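Notebook, gripper bench
2021-06-28
Foam pads vs. the new ribbed ones, clear lid task 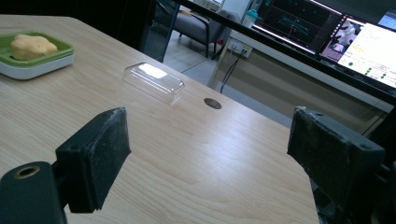

Photo: Henrik Ruppert / Selldale bench notes

Good day at the bench! Henrik and I finally ran the hand-held gripper with both sets of pads on the same object, and I now have opinions, which I'm writing down before I lose them.

Object was the clear plastic lid, domed side up. I picked it on purpose. It weighs next to nothing, it flexes if you look at it wrong, and from half the angles on our table it's a patch of glare with an edge. If a pad can hold this without crumpling it I'll trust it with most of the kitchen set. The green and white tray stayed on the table, off to the left, so there was something else to steer around.

Set A, the old dark pads. They look terrible by now, scuffed and full of white specks, and I had them down as finished. Not so! 62 tries, straight down over the long sides, and they held the lid in 60 of them. The two drops were both me squeezing at a slant so that one finger landed on the rim before the other. Very forgiving surface. You can feel through the handle when the lid starts to bow and just ease off.

Set B, the ribbed pads from Clendel. 62 tries again, same start positions, 31 held. I really wanted these to win (they're lovely to look at and they wipe clean in a second) but the ribs sit at the same spacing as the flange and the rim skates along them. Consuelo thinks turning them a quarter turn would fix it, so the ribs run across the rim. There are enough screw holes in the finger block to try. She's probably right, she was right about the trigger spring.

Camera: left exposure on auto for the first batch, which was a mistake. Every time the view swings across the bright streaks on the wood, everything else goes dark for a moment and the lid more or less vanishes. Locked it after that and tracking was so much calmer. I'd like to compare the Fundholm lens with the current one under the same lights, mostly for how much of both fingertips it keeps in view near the table. The current one is good at this and I'd hate to give it up.

Handle is still nice after a long session. My wrist got tired somewhere in the second set, so if the late numbers for B look worse than the early ones, some of that could be me. Next time alternate the sets in short blocks, don't do all of A and then all of B. Should have thought of that this morning.

Small stuff:
- brass insert on the mount is solid, no wobble after swapping fingers
- brush the pads BEFORE a set and write down that you did
- Restrepo controller still wants its jaw zero redone after every pad change, 115 on the readout is closed with set A, don't copy that over to B
- stay clear of the cable hole, a lid edge dips into it if you slide instead of lift

Next: ribbed pads turned, same lid, locked exposure. Then the soft yellow thing from the tray, which I expect the old pads to be great at. Consuelo wants first go on the handle and she can have it, I'll take the clicker and the log sheet.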